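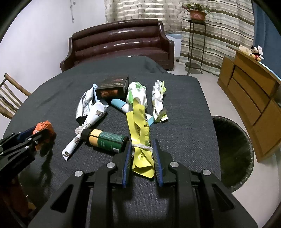 FOR IMMEDIATE RELEASE
1 May 2026

Orneck Street Tree League Questions Claims for Plillix Root Treatment

ORNECK — The Orneck Street Tree League is asking the city to hold off on buying Plillix, a powder mixed into planting holes, until someone other than the seller has tested it on street trees.

The city plans to plant 218 trees this fall along Mulero Avenue and the streets that run down to Yin Park. Under the draft planting plan, every one of them would get a dose of Plillix. The maker says treated trees need 60 percent less water in their first summer and "virtually never" fail to take root. The League has read the material handed to the city and does not think it supports either statement.

The water figure comes from a single trial of 20 trees grown in nursery tubs. The tubs were shaded and hand watered. Mulero Avenue has neither shade nor anyone with a hose. Its planting strips are narrow, the soil is packed hard under years of parked cars, and road salt collects at the curb every winter. A tree that does well in a tub may or may not do well there. The trial doesn't say, and the sales sheet doesn't mention tubs until the last page.

As for trees that never fail, the League would like to see the list. We asked for planting records from any city that has used the product on its streets for two full growing seasons. We received a brochure.

The League is not against spending money on young trees. Orneck loses too many of them, and most of the losses we have looked at come from plain causes: holes dug too deep, ties left on the trunk until they cut the bark, and no water in August. A powder won't loosen a tie. If the city has extra money for this planting, we would put it toward a watering truck and a second visit to each tree.

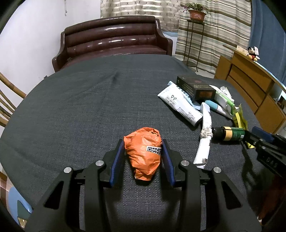 Orange plastic-wrapped item with a small printed label.

The League proposes a simple test. Plant 100 of the new trees with Plillix and the rest without it, using the same crew and the same watering schedule. Mix the two groups on every block, so that one group doesn't end up with all the good soil. Check them the following September and post the results for each tree, including the dead ones. The company could supply the powder at no charge. If it is as sure of its product as the brochure suggests, that should be an easy offer to make.

We have also asked the city to explain how the product got into the draft plan in the first place. It was missing from the version shown to residents over the winter and appeared in the next one with no note about cost. There may be a good reason for that — we have not heard it yet.

Residents who want to comment on the planting plan can write to the Orneck Parks Office or speak at the next public session. Copies of the trial summary, with the League's notes in the margins, are available on request.

About the League
The Orneck Street Tree League is a residents' group that plants, prunes and keeps records on trees along public streets in Orneck. It takes no money from nurseries or garden suppliers.

###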